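Sirnard — Station Technician, Glove Capture (part-time, on site)

Location: Serkden building, open floor
Start: October
Hours: 13 per week, mornings preferred
Reports to: hardware lead, Kotian project

Kotian trains two-finger and five-finger robot hands on household handling tasks. The training recordings come from one capture station: a glove with finger sensors, a marker cube carried with the hand, fixed cameras, and a recording unit. We have 3,946 usable recordings from it so far. We are hiring one person to set the station up, keep it in order, and fix it when it stops working.

What you will do
Fit the glove and cube on the wearer and check that the cameras pick up the markers.
Run the calibration before each session and again after any change to the mounts.
Inspect cables, straps and connectors, and replace the worn ones.
Swap sensor modules and solder leads when needed.
Wipe down the marker faces and reprint any that are scratched.
Keep the repair log in Zinov, our in-house tracking tool. Entries go in the same day.

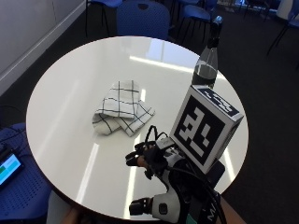
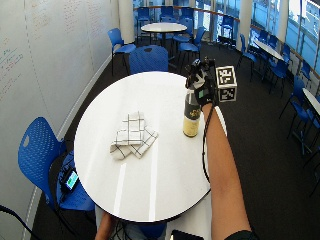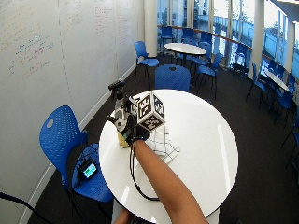
The station at Serkden, glove on.

Cable faults take up more of this job than anything else. A lead that is too tight pulls at its connector when the wrist turns, and one that is too loose catches on the table edge or on whatever is being handled. You will set the slack for each wearer and check it again between tasks. With the forearm reaching over the table and the cube tilted, as in the last picture, the black cables run down the underside of the arm and loop toward the table edge, so that loop is one of the places to look. When a session drops data, start with the cables and connectors before opening a sensor module.

What we need
Steady hands with small connectors and fine-gauge wire.
Some experience repairing electronics, paid or not.
Basic command line skills. Calibration is a script with a few settings.
Clear written notes.

Useful but not required: camera calibration, 3D printing of mounts, any work with robot arms or grippers.

You will train alongside the current technician for 2 weeks — full sessions, paid at the normal rate.

To apply, send a resume and a short account of something you repaired to the Sirnard hiring desk by 2026-09-25. Put "Glove station" in the subject line.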